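Kunitz Residences: Kitchen and Sink FAQ
Last revised 2009-01-16

Applies to all furnished units with a stone countertop and single-basin stainless steel sink. Units in the Gusinden annex have a double sink and a separate sheet.

General

What is the sink made of?
Brushed stainless steel, single basin, set into the counter. The finish has a grain. Always wipe along the grain, never across it.

Can I use steel wool?
No. Steel wool leaves particles that rust and stain the basin. Use a nylon pad or a soft cloth.

Can I use bleach?
Not in the basin. Chlorine pits stainless steel, and pitting cannot be polished out. Dish detergent is sufficient for daily cleaning. For dull patches, use baking soda mixed to a paste with water, then rinse.

What about the countertop?
The counter is black granite with light flecks. It is sealed every May. Use a damp cloth and a drop of neutral detergent. Do not use vinegar, lemon or any descaler on it. If descaler is needed at the faucet, apply it on a cloth and keep it off the stone.

There is a white ring around the faucet base. Is that a leak?
Usually it is mineral scale. Dry the area completely and check again after an hour. If water has come back and the faucet was not used, report it.

Drain and hose

Where does the drain strainer go when I'm not using it?
On the counter behind the basin, beside the faucet. Put it back in the drain before rinsing plates. Rice and noodles are the most common cause of blockages in these units.

The sink drains slowly. What should I do?
Remove the strainer and clear it by hand. Run hot tap water for two minutes. If it is still slow, use the plunger from the laundry room. Do not pour in chemical drain opener; the traps have plastic joints. Slow drains are repaired free of charge if reported. Damage from drain opener is billed at 104 dollars plus parts.

Can I leave the flexible hose in the basin?
Yes, while washing. Afterward, lift the end clear of the basin so that it never sits in standing water.

Can I replace the hose myself?
No. Contact Fasil Teshome at the maintenance desk, extension 137. The replacement is a Jiltlow part and is not stocked by hardware stores.

Dishes and cutlery

How should I load the sink for hand washing?
Scrape first. Plates go flat on the bottom, cutlery on top where you can see it. Knives are washed separately and never left under suds. Bowls and cups wait on the counter until the plates are done.

Can chopsticks and spoons be washed together?
Metal ones, yes. Wash lacquered or wooden chopsticks by hand in warm water, and do not soak them. Coated chopsticks lose their colour at the tip if scrubbed with an abrasive pad.

Where do serving spoons go?
In the drawer to the left of the stove. They are too long for the cutlery tray.

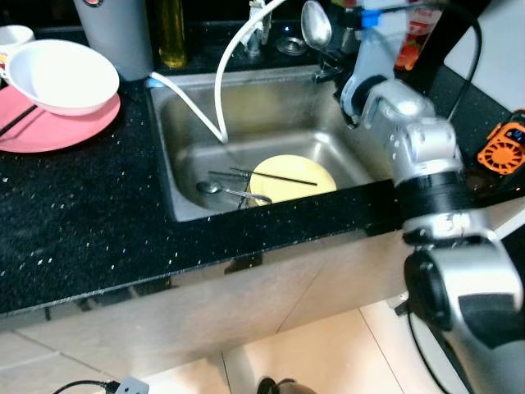 Sink with a plate, chopsticks and a spoon in the basin; bowl and pink plate stacked on the counter.

Can I stack bowls on plates beside the sink?
Yes, on the flat part of the counter and away from the front edge. Granite is hard enough to chip ceramic on light contact, so set things down gently.

Can I keep food packages behind the sink?
Dry goods should be stored in the upper cabinet. Packages left near the faucet absorb moisture and attract ants.

How do I remove tea stains from white cups?
Baking soda on a damp sponge. For cups with a printed design, treat the inside only. The print on most of them will not survive abrasives.

What is the charge for a broken dish?
None for the first piece. After that, replacements are at cost from the Tesfamariam catalogue. A complete set of 27 pieces is listed in your unit inventory.

Cabinets and floor

Water has run down the cabinet front. Will it swell?
Not if it is wiped promptly. Pay attention to the bottom edge of the door, where drips collect.

What can I use on the floor tile?
Any pH-neutral floor cleaner. Mop up detergent spills right away, as wet tile with soap on it is slippery.

Who do I contact about something not covered?
Lemlem Yilma, resident services, ground floor.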